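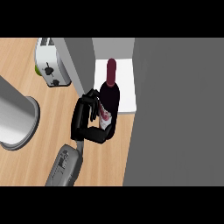
Prisis has halted a kitchen robot trial after a fault in its grip control software caused an arm to keep tightening on objects it was already holding. The company, which tests its routines in simulation before they reach the machines, said the fault was found in January at its Warnis site, during a run in which the arm was handling glass. Bottles are among the harder items on the test list. In the simulated kitchen, the black gripper closes around the lower body of a dark wine bottle, with its jointed fingers lying partly across the label, and the software has to settle on a holding force and stay there. On the real arm it did not. A bottle broke shortly after 3 p.m. and the run was stopped by hand.

No one was hurt. The test area was closed for the rest of the shift while glass was cleared from the counter and floor.

Gwendolyn Pruitt, who oversees testing at Warnis, said the force reading had frozen while the controller went on asking for more pressure. The arm should have shut itself down when the reading stopped changing. That check had been switched off during an earlier update and was never turned back on.

"The simulator gave us a good reading every time, so the routine passed," Pruitt said. "We had no test where the reading got stuck. That was our mistake."

Prisis went back through 1488 logged grasps from the physical arm and found the same frozen reading in 43 of them. Most involved plastic containers or boxes and caused no damage. The simulation records for the same period, 933 grasps in all, showed no sign of the problem.

The gripper controller is supplied by Onyeka, which has been sent the logs. Prisis said it does not yet know whether the sensor cable or the controller is to blame.

Kestano, which had planned to start using the arms in a training kitchen this spring, has put off delivery. The shutdown check has been restored on all units, and glass has been taken off the list for physical tests. Pruitt said roughly 30 new fault cases will be added to the simulator before the trial starts again. No restart date has been set.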